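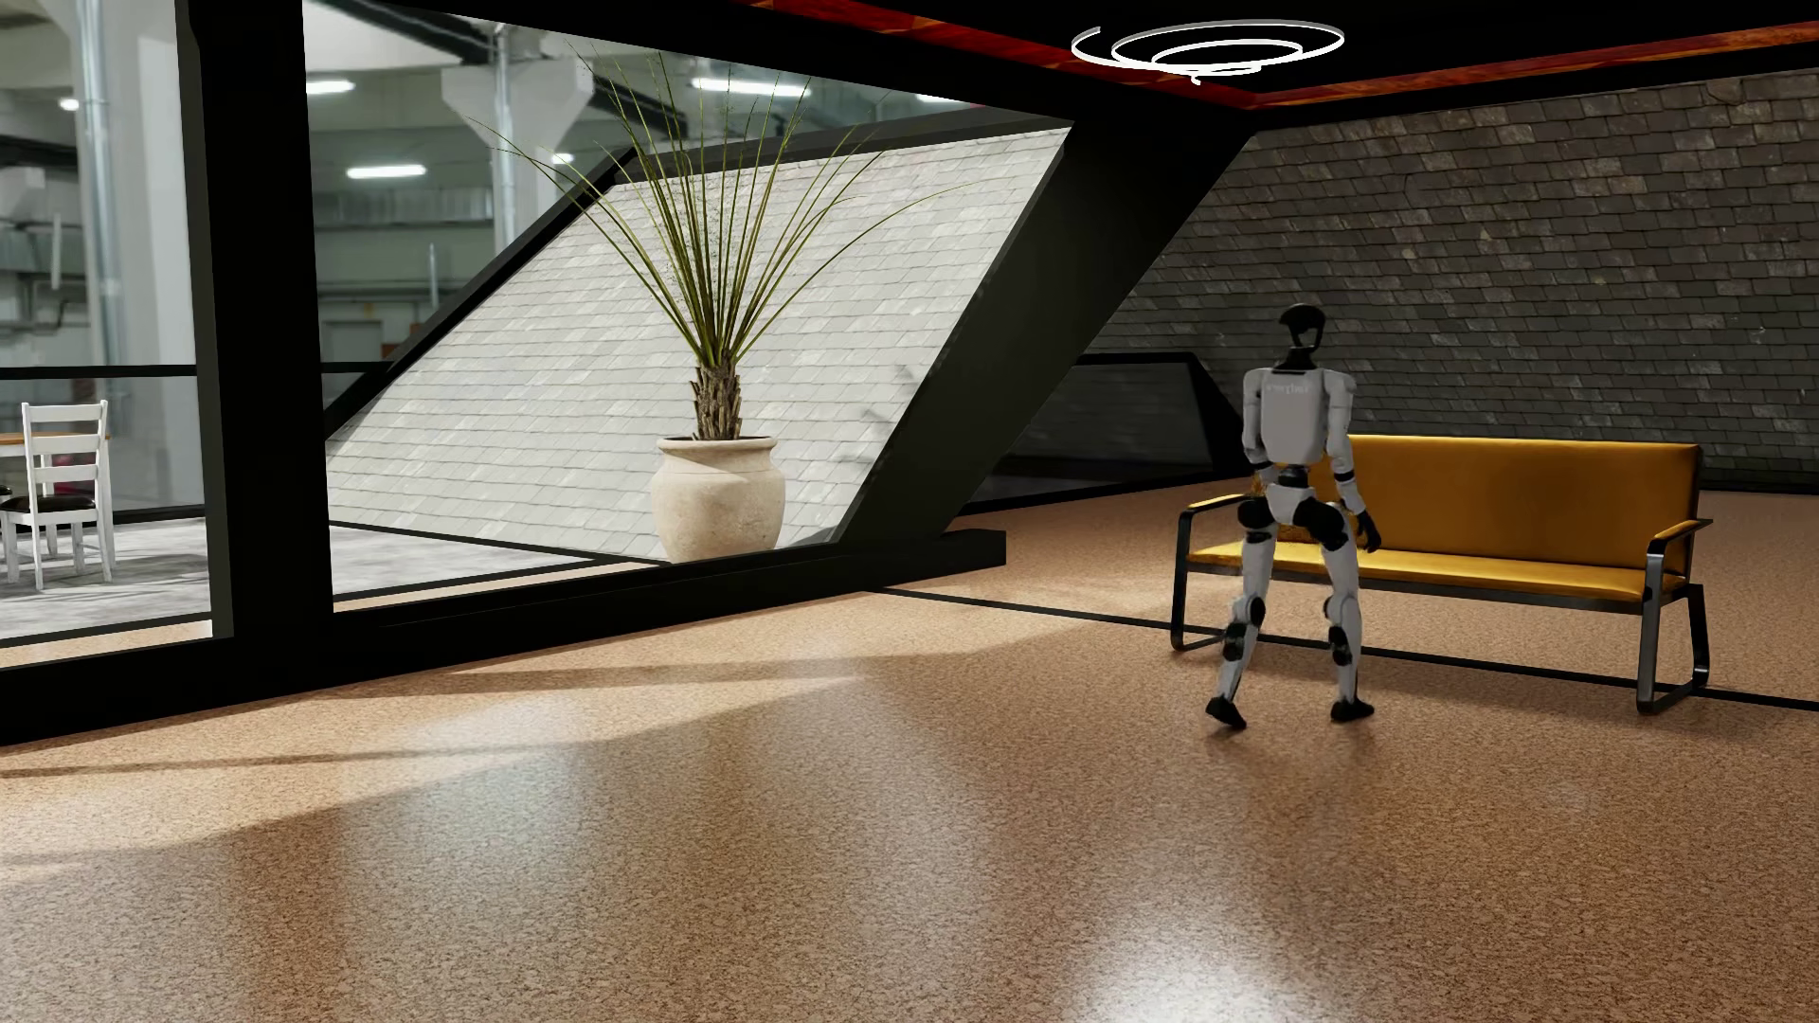

Call for participants: Trinarero simulated walking project, student teams

Last updated: 14/05/2022

Posted in: Student Opportunities > Robotics and Simulation

The Plarnow robotics club is seeking participants for Trinarero, a student project on bipedal walking in simulated indoor spaces. Work is carried out entirely in simulation. The project produces walking controllers for a humanoid model, a set of furnished rooms to test them in, and a written report on how each controller performs as the rooms change.

The first phase closed in March with a baseline controller that handles straight walking and standing turns on flat floors. The second phase covers starts and stops near furniture, turns in confined areas, and foot placement beside obstacles that the planner knows only from the rendered view.

Open places

Controller group. Participants tune and extend the gait controller. Tasks include step timing, swing foot trajectories, torso pitch correction and recovery from small pushes. You should be comfortable with Python and with basic rigid body mechanics. Experience with optimization or reinforcement learning is useful but is not required.

Scene group. Participants build and check the rooms. Tasks include collision geometry for benches, tables and chairs, floor friction values, and lighting. Polished floors and large windows are of particular interest, as reflections and hard shadows have been the main source of error in the ground segmentation step. Prior use of any 3D modeling package is expected.

Evaluation group. Participants run the test batches, sort failures by type and maintain the results tables. The phase one batch contained 1228 trials, and the failure labels for 230 of them still need a second reader. Scripting ability and patience with log files matter more here than a robotics background.

Time and format

The project runs for 30 hours per participant, including the introductory session. Each group meets once a week in the Thorlacius lab, with the remaining work done on your own schedule. Remote participation is possible in the evaluation group only. The workstations in the lab have the simulator installed, and jobs queued on them may run overnight. Please do not plan to run full batches on a personal laptop.

The introductory session covers the simulator, the joint layout of the model, the repository structure and the naming rules for trials. Attendance is required for all new participants, including those who have used the simulator elsewhere.

Who can apply

Applicants must be enrolled in a degree program at the time the project starts. There is no restriction by department. Undergraduates in their first year may apply to the scene and evaluation groups. Participation is unpaid. Credit can be arranged through your own department if it accepts independent project work; we will sign the form, but we cannot negotiate on your behalf.

Participants who complete the project may enter the Pludutetti student competition as members of the club team. The competition task is a timed walk through an unseen furnished room, scored on distance covered, contacts and falls. Team selection takes place after the final report and is based on committed work.

How to apply

Send one PDF containing the following:

- your name, program and year
- first and second choice of group
- a description of one technical project you have worked on, 2 pages at most, stating which parts were yours
- a link to code, models or plots, if you have any that can be shared

Group work is acceptable as evidence. Course assignments are also acceptable, but include the assignment text so we can see what was supplied. Do not send transcripts or letters of recommendation.

Applications go to the projects inbox at the Plarnow club office with "Trinarero" and your first choice of group in the subject line. Controller group applicants will be asked to complete a short exercise on a supplied walking log before places are confirmed.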